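Guten Morgen, schön, dass Sie alle da sind, auch die aus Tirkildale! Kurz Luft holen, dann zum Besteck. Frau Ostermann hat mich gebeten, beim Tischdecken anzufangen, und das mache ich gern.
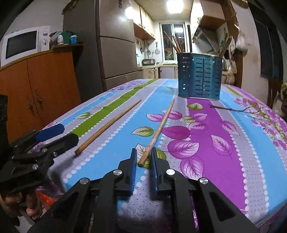

Meine Großmutter deckte immer zuerst das Tuch auf und dann lange nichts. Essstäbchen brauchen nämlich Platz, und auf so einem Tuch mit violetten Blättern wirkt das helle Holz gleich viel freundlicher. (Pause, Stäbchen herumgeben, dann weiter mit Lise Wong.)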